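The case for one mug

Every few months somebody at the Jirkadton office proposes that we do away with the plastic cups in the kitchen and give each person a mug. It came up again in November, and it is back now with a name attached. Ramiro Gallardo calls it the Clirimard plan. I have read it twice and I still have doubts.

The plan says we went through 2969 plastic cups last year and 2701 the year before. I don't dispute the numbers. What I question is the idea that mugs will fix it. We had mugs before. They went to desks, grew a brown ring at the bottom and stayed there until somebody needed the shelf. People then took a plastic cup, which is how we got to 2969.

Ramiro favors white enamel with a dark blue rim, and a lid to go with it. He says enamel doesn't chip. My grandmother's did, all around the edge, and she was a careful woman.

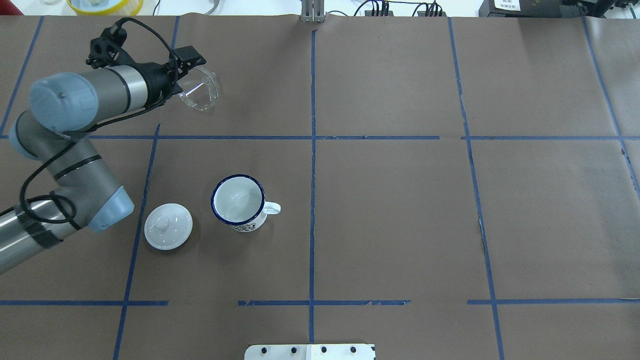

Biravance Newsletter, Issue 8

I'll give him the looks. A white mug with a navy rim is a nice thing to have on a table, and next to it a clear plastic cup is hardly there at all. But the lid bothers me. It is round and white with a little knob on top, and I would bet my lunch that by summer half the lids will be in a drawer with no mugs to match. A lid needs somewhere to go while you drink, and on most desks that means on top of your papers.

Dirk Hendriks wants to try both for a while – mugs for the regulars, plastic for visitors – and see what ends up in the sink. That seems fair, though I'd like to know who decides what a visitor is. People from the Pimentel building drink more of our coffee than we do.

There is also the washing. The plan gives it one line: "Everyone rinses their own." I have seen our sink after a staff lunch, and I'd want more than one line before we spend anything.

Comments on the plan go to Ramiro. The sign-up sheet for mugs is on the kitchen door, and yes, my name is on it.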